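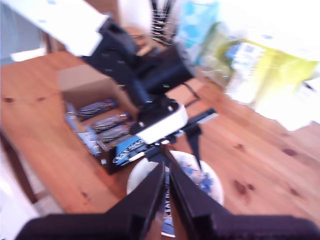
A light pine tabletop with a round white dish.

Home & Living > Company News > Furniture

Gokuletti opens its table refinishing service to all owners of pine furniture

TURMONT – Gokuletti, the maker of solid wood tables for homes and small restaurants, will open its refinishing service to the general public in July. Until now the service was available only to customers who bought their table from Gokuletti. From July, any household can bring or send a pine table to the workshop in Turmont, also when the table was made by another company or when the maker is not known.

The service has the name Brarano, after the street where the company had its first workshop. It includes an inspection of the wood, repair of joints and small damages, sanding of the top, and a new finish with oil or with soap. The customer receives a written offer before the work begins. The inspection is free of charge if the customer accepts the offer.

"For many years we said no to people who called us with a table from their parents or from a second-hand store," says Nam-gil Gil, managing director of Gokuletti. "We were a small team and we had to take care of our own customers first. But every time it was a pity to say no, and I remember some of these calls very well. Now we have the space and we have the trained people, so we would like to say yes."

A soft wood that can be repaired

Pine is a soft wood. It receives marks easily from plates, keys, school bags and writing pens, and it becomes more yellow when it stands in the light of a window. Many owners believe that a table with such marks has come to the end of its life. In the experience of the workshop, the opposite is often the case. A solid pine top can be sanded several times during its life, and many dents become much smaller when the wood is treated with a damp cloth and a warm iron before sanding.

The most difficult cases, according to the workshop, are not the old tables. They are tables with a thick layer of varnish which has broken in some places. Water goes below the varnish and makes the wood gray, and the varnish must be removed completely before it is possible to see how deep the stain goes. For these tables the workshop makes a small test area on the lower side of the top and sends a photo of it to the owner.

"People apologize to me when they bring the table," says A-yeong Shim, head of the workshop. "They say sorry, the children did this, or sorry, I put a hot pot there. I tell them a table is for eating. I would be more worried about a table without marks."

How the service works

Customers can register on the website of Gokuletti or by telephone. They are asked to send the measurements of the table, one picture of the complete table and one picture of the worst damage. The workshop answers with a first estimate. If the customer wants to continue, the table is brought to the workshop or collected by a transport partner.

After the inspection, the customer can choose between three levels of work:

Refresh. The top is cleaned, lightly sanded and finished again. Joints are checked and tightened. This level is for tables which are stable and have only marks on the surface.

Renew. The top is sanded to fresh wood, cracks are filled with pine pieces or glued, and the complete table receives a new finish. Loose legs are taken apart and glued again.

Rebuild. Damaged parts are replaced. The workshop uses pine boards from its own storage and tries to select boards which are similar in grain and in age. A small difference in color is normal and will become less with time.

The usual duration is around 8 weeks from arrival to return, depending on the level and the season. For households that cannot be without a table in this period, Gokuletti offers a loan table against a deposit. The number of loan tables is limited, and families with small children have priority.

The service is for solid pine. Tables with veneer or with a coated board can unfortunately not be accepted, as the surface layer is too thin for sanding. If an owner is not sure, the workshop recommends to look at the end of the tabletop. When the lines of the grain continue from the top surface over the edge, the table is in most cases solid.

Oil or soap

Gokuletti does not use hard varnish in the service. Customers can select an oil finish or a soap finish, and the workshop has received so many questions about this choice that a short explanation was added to the order form.

Oil gives more protection against liquids such as coffee and wine. It makes the pine a little darker and warmer in color. An oiled table should receive new oil once or twice in a year, with a cotton cloth, and it should rest during one night before it is used again. Used oil cloths must be put in water or dried flat outdoors, because they can start to burn by themselves when they lie folded together.

Soap keeps the pine light. It gives less protection, and spots from tomato or red wine should be washed soon. The care is simple and needs no special tools, only natural soap flakes and warm water. A soaped table needs this care more often in the first months, and less often later, when the wood has taken enough soap.

"I have oil at my home and my sister has soap, and we both think the other one is wrong," says A-yeong Shim. "For a customer I ask only one thing, how often will you really take care of it? If the answer is never, I suggest oil."

Maintenance evenings in the Ham hall

Together with the new service, Gokuletti will hold a row of maintenance evenings in the Ham hall, next to the workshop. Participants learn to clean a pine surface, to remove a ring from a wet glass, to lift a dent and to put on oil or soap. They work on old boards from the workshop and can take their board home afterwards. It is also allowed to bring a small piece of furniture, for example a stool or a bedside table, if it can be carried by one person.

The evenings begin at 7 p.m. and the participation costs 60 dollars, including material and a small package of oil or soap. Owners who have a table in the service can join without payment. Children are welcome with an adult. The entrance to the hall is from the yard and has no steps.

The idea for the evenings came from the workshop. Many tables that return for a second treatment have damages which could be avoided with simple care, and it is the wish of the company that its customers need the workshop less often.

"Maybe this sounds strange from a business," says Nam-gil Gil. "But when a person has oiled the table one time with the own hands, this person will keep the table. And then later, when something bigger breaks, they come to us and they do not go to buy a new one."

Prices and registration

The level Refresh starts at 70 dollars for a small kitchen table. Prices for Renew and Rebuild depend on the size and condition and are given in the written offer. Transport is calculated separately. Owners of a Gokuletti table keep their present conditions and do not need to register again.

Registration for the public service opens at the beginning of July. Tables will be accepted in the order of registration. The dates of the maintenance evenings will be published on the website and at the entrance of the workshop.

About Gokuletti

Gokuletti designs and builds tables and benches of solid wood in Turmont. The company sells directly from its workshop and through selected furniture stores. All tables are delivered with a care booklet and with a small piece of the same wood, for testing of oil or cleaning products.

Press contact

Gokuletti, Press and Customer Information, Turmont. Pictures of the workshop and interviews with Nam-gil Gil and A-yeong Shim are available on request.

Comments

pinehill_marta
Does this include benches? We have a table with two matching benches and it would look odd to do only the table.

Gokuletti Customer Information
Thank you for your question. Benches of solid pine are welcome when they come together with the table. Please write it in the field for remarks.

Dorrit K.
We had ours done two years ago, back when it was only for their own tables. Came back lovely, though the loan table was a bit low for our chairs. Went with soap. My husband still wants oil.

oldschoolfinish
No varnish at all? I have teenagers. Soap would last until about Tuesday breakfast.

R. Lindqvale
The tip about looking at the end grain just saved me a phone call. Mine is veneer :(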